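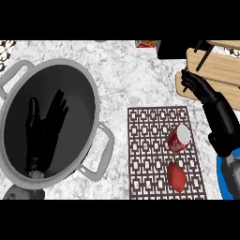 Light-grey stockpot with two loop handles on a marble-look counter.

Stockpots and Stone Counters: Your Questions
Last updated: June

Can I put a hot pot straight on marble?
The showroom will say yes. I wouldn't. Marble takes heat fairly well, but the sealer on top may not, and a sudden change in temperature can open a crack along a weak vein. Use a trivet.

The label says the sealer lasts for years. Does it?
Maybe, in a kitchen where no one cooks. Drip a little water on the stone and leave it for 15 minutes. If a dark spot shows, reseal, whatever the label says.

Is the Lanwood stone cleaner worth the money?
I tried it for 2 months next to plain dish soap and warm water. I couldn't tell the sides apart. Ah-rin Ham, who cuts counters for a living, couldn't either.

Will baking soda get out an oil stain?
Sometimes. Mix a thick paste, cover it with plastic wrap and leave it overnight. Old stains often stay put, and any video that shows one gone in 60 seconds deserves a hard look.

What about lemon or vinegar?
No. Both eat into marble and leave dull marks. "Natural" on a bottle doesn't change that.

Do I need a 200 dollar trivet set?
A folded dish towel works if it's dry and thick. So does a cork mat.

My counter was sold as "scratch proof." Is it?
Ask the seller to put that in writing, then drag a pot across their sample. Marble is soft. Lift heavy pots with both handles.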